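Furniture Surfaces, Unit 4
Reading Grain on a Tabletop

Course notes. Read before the July bench session.

1. Terms

Grain direction is the general run of the fibers relative to the long edge of the board. Figure is the pattern seen on the face. The two are often confused in reports. A board can have straight grain and a busy figure, depending on how the face was cut.

Flat-sawn faces show arches and closed or nearly closed loops, usually called cathedrals. Quarter-sawn faces show close, nearly parallel lines. Rift-sawn faces fall between the two. On one wide face it is common to find loops in one area and parallel lines in another, as the angle between the cut and the growth rings changes across the width.

A loop is not evidence of a knot. A knot is the base of a branch and has its own ring structure, normally darker and harder than the wood next to it. An oval of concentric lines may be no more than a place where the saw passed through a bulge in the growth layers. Record it as "oval figure" until the center has been examined up close.

2. Pale woods

Maple, birch and beech are difficult to separate by color alone. Finish and age both shift the tone. For this unit, write "pale, species not determined" unless end grain is available. Marks are deducted for a species name given without support.

On pale tops the lines are only slightly darker than the ground, and contrast drops further wherever light reflects off the surface. Note the glare zone on the sketch before drawing any lines. Lines inside it will look grayer than they do at the sides. 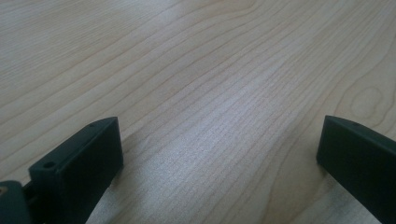 Purificación Lozano objects that the oval on the right should be drawn first, as it is the easiest feature to locate, and that students who start with the long arcs at upper left tend to lose their spacing by the time they reach it. She would also have the wavy lines in the center marked as a single zone and left undrawn until the second pass.

Her order is acceptable. Use either, and state which on the sheet.

3. Recording procedure

Draw the outline of the area at a fixed scale. Grid it into 14 columns. Mark the glare zone with a dashed line. Enter the principal lines, then the closed figures. Lines that cannot be followed across the glare are left open on both sides; do not join them by guesswork.

Repeat with the lamp moved to the opposite side. Keep the lamp 70 cm from the center of the area for both passes. Where the two sketches disagree, the disagreement is entered in the notes column and both versions are kept.

4. Surface condition

Absence of visible scratches under one light is recorded as "none visible, one light." Fine sanding marks across the grain show best with the lamp low and to one side. Wipe the top with a dry cloth before the first pass, and do not use polish.

5. Submission

Two sketches, one notes sheet. Hand in to Esko Kettunen by 28 June 2026. Sheets without a stated scale are returned unmarked.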